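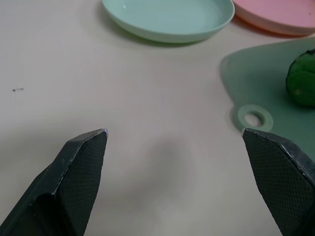
Tabletop, detail.

July
Ondodell product desk
3 min read

Skostine fixed-height work table

The Skostine is a fixed-height table for light assembly, packing, sorting and general bench work. It is supplied flat with a separate top, two end frames, one rear rail and a bag of fixings. The table stands on its own feet and does not need to be fixed to a wall or floor, although holes for floor bolts are provided in each foot plate.

Top

The top is a single flat board, 799 mm deep. It is offered in two lengths, standard and long, and both lengths use the same end frames. The long version has a second rail beneath the centre line and must not be assembled without it. The edges are rounded to 3 mm on all sides. Corners are left square so that two tables can be placed end to end with no gap at the front.

There are no pre-drilled holes in the upper face. Pilot holes for the end frames are on the underside only. Customers who need a cable hole should order the top with one already cut, as holes cut on site are not covered by the guarantee unless the raw edge is sealed on the same day.

The surface is suitable for daily wiping with a damp cloth and mild soap. Scouring powder and wire wool will dull it. Strong solvents should be tested on the underside first. Hot pans, soldering irons and heat guns should be put down on a stand or mat.

Frame

Each end frame is welded and painted before packing. The rear rail bolts between them and sets the table square. Screw feet allow for uneven floors – turn them by hand before the top goes on, and lock them with the nut once the table is level. The feet are for levelling only and should not be used to gain height.

Clearance between the lower crossbar and the floor is 348 mm. This takes most stacking crates and the low Drornerier drawer unit, but the tall Drornerier unit will not go under the crossbar and must be hung from the top on its own brackets.

Load

The figures below are for a level table with all bolts tightened.

Evenly spread load, standard length: see the plate on the left end frame
Evenly spread load, long length: see the plate on the left end frame
Single load at the front edge, either length: 40 kg

The front edge figure is the one most often exceeded. A bench vice, a drill stand or a heavy monitor arm clamped at the front should be counted with the force applied to it in use. Where a vice is used every day we recommend the Makris bench, which has a thicker top and a front rail.

Do not stand or sit on the table. Do not drag it when loaded, as the foot plates may bend.

Assembly

Two people are needed to turn the table over. Allow clear floor space at least the length of the top, and lay the top face down on the cardboard from the pack.

Bolt both end frames to the rear rail and leave the bolts finger tight. Place the frame on the underside of the top, line up the pilot holes and start every screw before tightening any of them. Tighten the screws, then the rail bolts. Turn the table over, set the feet and check the bolts again after the first week of use.

Use only the screws supplied. Longer screws will mark or break through the upper face.

Accessories

Rear upstand. Stops small parts rolling off the back. Fits both lengths, supplied in sections.
Lower shelf. Rests on the crossbars. Reduces knee room, so is best kept for standing work.
Drornerier drawer unit, low. Free-standing, fits under the crossbar.
Drornerier drawer unit, tall. Hung from the top, left or right.
Joining plates. Sold in pairs, for tables placed end to end.

The joining plates hold two tables level with each other. They do not increase the permitted load, and each table keeps both of its own end frames.

Delivery and spares

The standard length is sent as two packs and the long length as three, which may arrive separately. Check the corners of the top before signing. Spare feet, screws and rail bolts are kept in stock for the current frame. The earlier Skostine frame used a different bolt – quote the code on the plate when ordering parts for it.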